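Workshop notebook, dye room
1st September

Long entry today, so put the kettle on first if you're reading this at the bench. I've let the notes slide since the end of April and there is a fair bit to catch up on, mostly to do with the walnut vat, but a few odds and ends besides.

Walnut first. Phyllis Yeoman brought over the last of the husks from the Birkett tree, the ones she had been keeping in the lidded bin behind her shed all winter. They had gone completely black and slimy and smelled like a pond, which she assures me is exactly how they ought to be, and having now seen what comes out of them I am not going to argue with her. We weighed 12 kilos into the big pan, covered them with rainwater from the butt, and let the whole lot sit for two nights before bringing it up to a simmer. I kept it just under the boil for most of the afternoon and topped up twice. The liquor went from weak tea to something you could have creosoted a fence with.

Strained it through the old net curtain, then through muslin, then through muslin again because I was impatient the first time and tipped half the sludge in after it. Final volume was more than I'd planned for, so there are three full buckets with lids on under the sink. PLEASE don't use them for rinsing. They look like dirty water and I can quite see how it might happen.

First dips, all on scoured but unmordanted cloth:

Cotton lawn, one dip of twenty minutes: a pale biscuit, rather pretty, a little patchy where it floated.
Cotton lawn, three dips with airing between: proper milky coffee. Lovely.
Linen offcuts, three dips: darker than the cotton, greyer too, and I like it less than I thought I would.
Wool flannel, one dip: straight to chocolate! Wool does love walnut. I could have stopped there and been happy.

Bheki Zwane asked whether we ought to be using alum on the cotton anyway, walnut or no walnut. I've always held that you needn't bother with walnut, there being so much tannin in it already, but he made the fair point that I have never once tested that properly and have only ever repeated it. So we cut two matching strips from the same sheet, did one with alum and one without, and put them through the same pan at the same time with a knot in the corner of the alum one so as to tell them apart. The alum strip came out a touch warmer and a touch yellower. I couldn't swear to it being any darker. Both are now taped in the south window with half of each covered by card, and we'll look at them when the clocks go back. 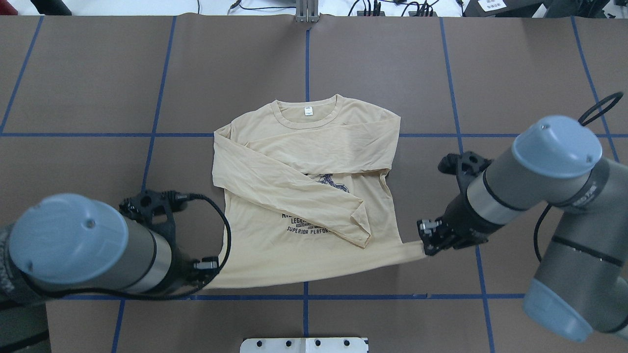 Beige long-sleeve with the navy print on the front, on the papered table.

Going back to the scouring, I want to put down what we changed, as it has made more difference than anything else we've done this year and I'd hate for it to be lost. We used to do everything at once in the one pan, whatever had come in, with a good slosh of the Emitz powder and a hopeful stir. Now the cotton and linen go in with washing soda and a little of the Cluso liquid, long and hot, and the wool goes in on its own with just the Cluso, warm and slow and no poking it about. The water that came off that "clean" sheet in its first long scour was the colour of weak ale. No wonder we were getting tide marks! I had been blaming the rainwater for two years, poor thing.

Iron next. I made up the iron water with the jar of rusty nails and vinegar that lives on the high shelf (it is labelled now, on the lid and on the side) and tried it as an after-dip on snippets of each of the walnut cloths. A very short dip, hardly more than in and out, and the coffee cotton went to a soft slatey brown that I am quite in love with. Left in longer it turned a dull black, and the flannel felt harsh when it dried, so I wouldn't leave anything you're fond of in there while you go and answer the door. I speak from experience on that one. The linen, which I was a bit sniffy about further up, came out best of the lot, and I take it all back.

The iron pan and the iron spoon stay on the bottom shelf with the red tape round their handles. A speck of it in the madder and you'll have brown madder.

Some money notes while I have the pen in my hand. The Dimanance order came to 134 pounds with the postage, for the alum, the madder and the new thermometer. The thermometer reads two degrees higher than the old one in the same pan. I haven't yet decided which of them I believe, so for the time being I'm writing both readings down, which Phyllis finds very funny.

The sample book is also getting full. Bheki would like us to move to cards in a box so that they can be shuffled about and compared side by side, and he's offered to punch and label them himself. I'm fond of the book, blots and all, but he's right that you can't hold page four up against page sixty without a good deal of bending. We've agreed to start the cards with the walnut and leave the book as it is.

To do next:

Second extraction from the same husks, to see if there's anything left in them. Phyllis says there is, and plenty.
Try one of the buckets cold, cloth left in for a week with a plate on top to hold it under.
Wash test on the coffee cotton, five goes through the ordinary machine at forty.
Buy more muslin.
Ask at the allotments about onion skins before they all go on the compost.

The flannel is still on the airer by the back door, so mind your sleeves going past it.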